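Prisarex: moving a rack eight inches, the long way
Talk notes, Hirnano shared workshop, Monday, October 17, 2022
Slot is 40 minutes with questions. Do not use all 40. Last time they started stacking chairs.

Opening

Say hello, say name, check the clicker. If the clicker is dead, Sepehr has agreed to press the space bar when I nod. Try not to nod otherwise.

The job: pick up a rack out of one tray and set it down in another. My daughter can do it. I have spent since February getting a computer to do it, and most of that time the arm existed only in software, where it is cheaper to hit things.

Ask who has built an arm. Ask who has finished one. Wait for the laugh, and if there isn't one, move on fast.

Why simulate first

Budget was 800 dollars for everything, which buys you either a bad arm or a lot of good parts of an arm. I went for parts. They are in bins under the bench at the Hassanpour Street end of the shop, and yes, I know about the bins.

While the parts came in, I built the workspace in the simulator. Low platform, two trays, the racks, the arm on its block. I put a table in behind it and a little cabinet with three drawers, so I'd have some furniture to be embarrassed in front of. The physics is decent. The lighting is much nicer than ours.

SLIDE. Leave it up and let them look before talking. The rack is clamped near both ends and it's up in the air over the platform. It took me five weeks to be able to say that sentence. Point out the tray underneath with nothing in it and the other one with its own rack on top.

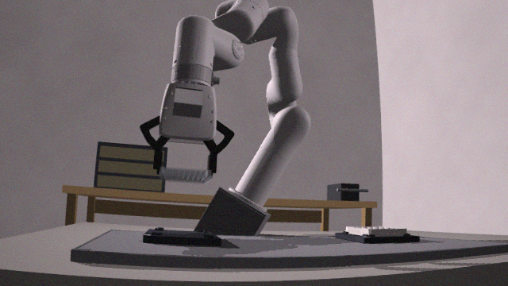
Naveed Jatoi thinks this proves very little. Any gripper will hold a rack in a simulator, he told me, if you crank the friction high enough, and he'd like to see the number I used before he claps.

Fair. Give the number. My first setting was absurd: the fingers could have lifted a piano by the varnish. I brought it down in steps until racks started dropping, then went back up one step. If Naveed is in the room, let him have his moment here, then take it back.

The fingers

Two fingers, mirrored. I printed them 16 times in various plastics, all of them the wrong length. Pass around the box of failures. Get the box back, there are bearings in it.

Points to hit:
Clamp near the ends. Grabbing in the middle made my rack swing like a gate.
Rubber pads from Valusell, the self-stick kind meant for chair legs. Cut them with a new blade.
Keep the wrist level through the lift. I had it tilting on the way up for a whole month and blamed the motor.
Slow down for the last bit of the approach. Everybody says this. Everybody is right and it is very boring.

If running late, skip the pads.

The part where it hovers

This is the section people recognize from their own projects. The arm gets itself over the board and you have to decide what it does next, and that decision turned out to be most of my code.

Explain the approach point: a spot in the air above the pickup where the fingers are open and there's room to be slightly wrong. From there it either goes for the tray or gives up and returns home. Mine gave up a lot. I sympathized.

Mention the perforated board. Trays sitting on a bare table drift when you bump them, in the shop at least, and then every position you measured is a souvenir. Holes on a grid mean you can peg a tray down and put it back in the same place after someone has borrowed your bench to fix a toaster.

SLIDE. Fingers open, nothing in them, between the two trays. The plate with the little grid of openings is in the tray up and to the right, and the charcoal one is bare. Good moment to have people guess how far off the tray position can be before a pickup fails. Take a few guesses. Somebody will say an inch. Be kind.
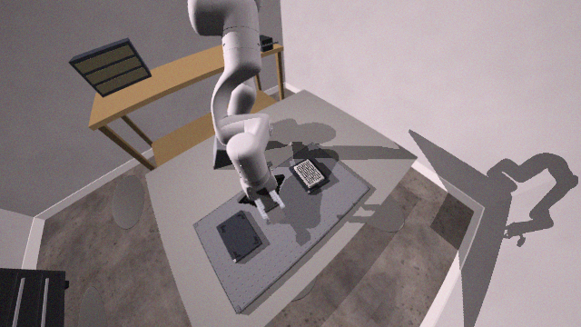 From sim to bench

Cosimo Fontana lent me a power supply, then asked for it back, then lent it again. Thank him here and look at him while doing it.

What carried over: the order of moves, the approach point, the speeds (halved).
What didn't: anything to do with cables. The simulated arm has none. The one on my bench wears its cables outside, and on the second day it wound itself up in them and pulled the laptop off the stool.

Also the base. In software it's bolted to the center of the earth. In the shop it's on a workbench that leans when the compressor kicks in. Two brackets helped. Unplugging the compressor helped more, but there was a petition.

Current state: joints one through four working, wrist on order, gripper closes when asked and on a few occasions when not asked. No live demo tonight. If pressed, say "next time" and drink some water.

Questions

Likely ones:
Deepak will ask why I didn't use suction. Racks with rows of holes in the top, that's why.
Somebody will ask if it's faster than doing it by hand. No.
Shahram Safavi will want the files. They go up on the shop drive once I rename the folder.

Remind people the bins are labeled now. Get the box of fingers back.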